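Soundcheck was at 2. Mwanahawa got there ten to, bass on her back, no drummer, no van, no sign of the other half of Onura.

"They're at Postberg services," said the sound man. "Flat tyre."

Great. Lovely. She tuned up anyway. Sixteen songs on the set list and she could sing maybe four of them on her own. Her phone buzzed — her mum, wanting to know if she'd eaten.

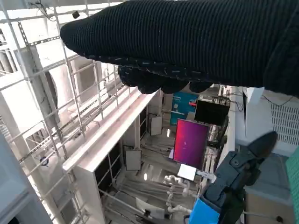

By six the doors were open. 133 tickets sold, their best ever, and a girl at the front already had the band's name up both arms in biro. Mwanahawa hid behind the curtain and ate somone's crisps.

"You could just go on," said the sound man.

"By myself?"

"You wrote them, didn't you?"

She had. Every one, on the 76 bus, in the back of her maths book. So she went on. Knees like water. Played the slow one first, too fast, and the girl with the biro arms knew all teh words.

Halfway through the second verse the side door banged open, and in came the drums.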